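Home Articles Current Issue Archive Submit

June 2025. From the Firngate Pet Nutrition Group

3. Bowl Leavings and the Limits of Owner Report 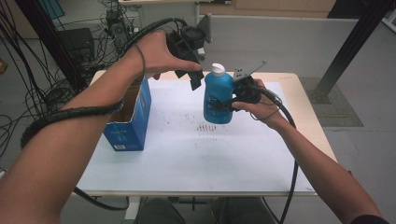

Figure 1. Gripper held at a bottle over the paper-covered table.

Owners are generous witnesses when it comes to the appetite of their cats. Asked whether dinner was finished, most will say yes, and many will say it while standing next to a bowl that says otherwise. We therefore weighed every bowl before and after feeding, in 133 homes, and set the results against the diary the owner filled in that evening. The food was Nalter, a plain wet diet in gravy, served in fixed portions. Bowls were weighed on a sheet of white paper, much like the one covering the table in Figure 1, so that stray gravy could be seen and charged to the right cat. Spilled food was scraped up and counted as uneaten, a rule that several cats seemed to regard as unfair.

3.1 Agreement between diary and scale

Of the 4,000 meals with a complete record, most diaries came close to the scale when the bowl was either licked clean or left alone. The trouble lay in between. "Ate nearly all of it" covered everything from a smear of gravy to half a dinner, and "picked at it" was used for one cat that had eaten the lot and gone looking for more. Homes with two cats did worse, for reasons that will surprise no one who has owned two cats.

3.2 Excluded meals

We dropped 189 meals before the analysis. The commonest cause was a second diner, usually the dog. A further 22 meals were kept but flagged, as the owner had warmed the food or stirred in tuna water, in spite of a printed request to do neither. Leaving the flagged meals out did not change the ranking of diary terms, so they stay in Table 2.

The earlier Hukance survey used diaries alone and found that cats on wet food seldom left leftovers. Our diaries agree with that finding. Our scales do not. Part of the gap may come from gravy drying in the bowl, and an empty control bowl with a measured spoonful of gravy was added at the Ninh site from August onward to test this.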